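Why I'd still tell a friend to pay for the practice room

I have spent a good part of the winter with the Kovomero practice room, the simulator that Wovo sells alongside its small arm, and I have come round to a view I didn't hold in December. I think the software is the better half of the bargain, and I think Wovo is a bit shy about saying so.

The arm itself is perfectly decent. It costs a good deal more than most of us would spend on a hobby, though, and it is heavy enough that once you have found a spot for it you leave it there. The practice room costs 62 pounds for a year and runs on the same elderly laptop I use for my letters. You get a two-fingered gripper, a set of surfaces and walls to put around it, and as many goes as you like. I like that last part very much. I am a slow learner, and a program doesn't sigh.
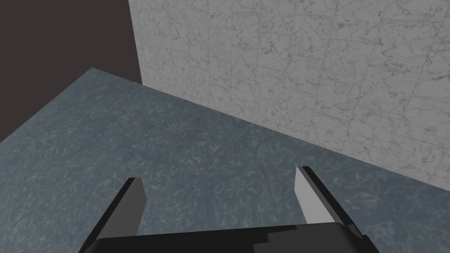 Can you learn anything useful before you own the real arm? Most of the basics, I'd say - how to line up, when to slow down, and how far to open the fingers before you commit yourself to a grab.

My grumbles are mostly to do with the lessons. There are 86 of them, written by a firm called Ciobanu, and the early ones are lovely, patient and kind, with plenty of room to wander off and try things. Somewhere past the middle they start assuming you know your way round a settings file, and I had to go back over one lesson on approach angles so often that I could probably recite it to you. A decent glossary would put most of this right.

People will tell you to look at Flonico as well, and you should, because it is a handsome piece of work. It is also 112 pounds, and you need a fairly new computer to run it without a lot of waiting about. If you teach a class, or you want to show things off on a big screen, perhaps that is money well spent. For one person at a kitchen table of an evening, I can't see it.

I do wish Wovo would let two people share a licence. My household has 2 keen pairs of hands and one login, and we have had words over it.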